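FOR IMMEDIATE RELEASE

Semetti Switches On the New Hydro Controls at Tullalbridge

The old mill weir is back on the grid, and I got to push the button

TULLALBRIDGE – I've written a lot of these announcements and I usually try to sound like a company. I'm not going to manage it this time, so please bear with me! My name is Lucía Segura, I run the small hydro side of Semetti, and this September we handed over the new control system for the Tullalbridge weir turbine. It's running, it's making power, and I'm thrilled.

If you don't know the site, Tullalbridge is a low stone weir on the river just upstream of Willholm, with a turbine house on the east bank and a fish pass on the west. The turbine itself is in lovely shape. The controls were another story. They were relay logic from top to bottom, with a governor that had been rebuilt so many times that the drawings and the wiring had gone their separate ways. When the river came up fast, an operator had to drive out and set the gate by hand, often at 3 in the morning, and after a trip the machine would just sit there until somebody could get to it.

We were asked to replace all of that and leave the turbine, the generator and the building alone. That last part matters, because the turbine house is a lovely old thing with no spare wall in it anywhere. Our whole panel had to fit where the old battery cupboard stood.

What we put in

The heart of it is Lill, our controller for run-of-river sites. Lill reads the level above the weir and the level below it, works out how much water the turbine can have, and moves the gate to suit. It also looks after starting up, syncing to the grid, shutting down and starting again after an outage, which used to be the bit that got people out of bed.

The rule that everything else hangs on is the fish pass. The license says the pass gets its water first, always, and the turbine takes what's left. In the old setup that was a painted mark on a board and a person with good judgment. Lill now holds the upstream level to within 10 millimeters of the set point, and if the level starts to slip, the gate closes down before the pass goes short. I spent a very long afternoon trying to trick it by opening and closing the sluice at bad moments (with permission!) and it behaved itself.

The generator is rated at 100 kilowatts. I know that sounds tiny next to a wind farm. But the river runs all winter, right when Willholm needs it, and the output goes straight into the local line that feeds the pump station and the lower end of town.

Testing, and more testing

We don't bring a control panel to a riverbank and hope. The Tullalbridge panel was built and wired in our shop, then hooked up to a simulator that pretends to be the river, the gate and the grid all at once. The acceptance script for this job had 702 steps. My colleague Eugeniusz Michalski wrote it and then made me run it, and when I got a step wrong near the end he made me go back to the start of that section. I've forgiven him, mostly.

"I like a boring startup," Eugeniusz told me when I asked him for a quote for this release. "The breaker closes, the needle hardly moves, and everyone looks a little let down. We had a boring startup at Tullalbridge. I was very happy."

He's right, it was boring. I pushed the button on the panel door, the gate eased open, the machine came up to speed and the breaker closed with a clunk. Then we all stood around listening to it hum. Somebody had brought cake.

We did have one real headache. The upstream level sensor kept reading high in the evenings, and we changed the cable, then the input card, then the sensor, before we noticed that leaves were packing in around the stilling tube. There's a mesh collar on it now, and cleaning it is on the monthly checklist.

What changes for the operators

The biggest difference is that they can see the site without driving to it. River level, gate position, power and alarms all show up on one screen, and the same screen works on a phone. Stopping the turbine remotely is allowed. Starting it remotely after a protection trip isn't, and that was the operators' own choice. They want eyes on the machine first, and I think that's sensible.

All the hand controls are still there too. There's a switch on the panel that takes Lill out of the loop completely, and the gate can be cranked by hand exactly as it always could. We ran a training day in the turbine house where everyone had a turn at doing it the old way, the new way, and then losing the grid supply halfway through. 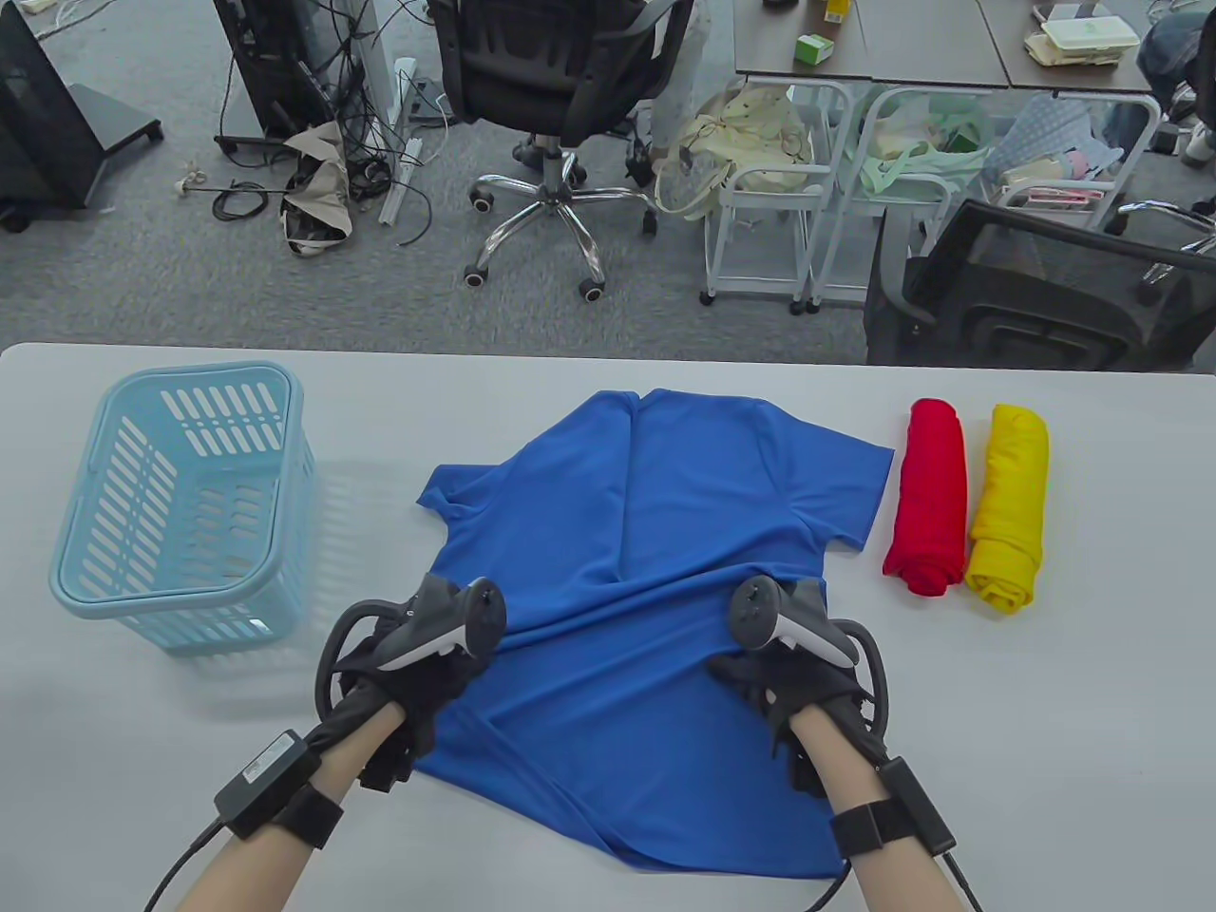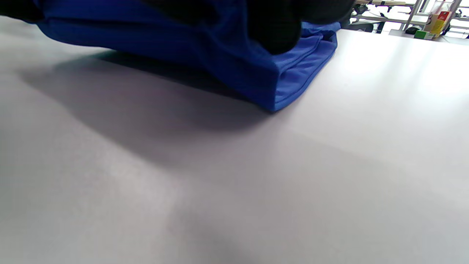
What's next

We're staying on at Tullalbridge through the first winter. The gate settings were tuned on fairly calm water, and I'd like to look at them again once we've had a proper flood down the valley. After that we'll be adding a trash rack cleaner, which will run off the same panel. There's a row of spare terminals waiting for it.

Willholm residents who'd like to see the turbine house can sign up for a visit at the town library. Wear shoes with some grip, the steps down to the weir are slick.

About Semetti

Semetti designs, builds and installs control systems for small hydro plants and other local power sites. We write our own software, wire our own panels and answer our own phones.

Press contact

Lucía Segura, Small Hydro, Semetti. Single-line diagrams and the full control description for Tullalbridge are available on request.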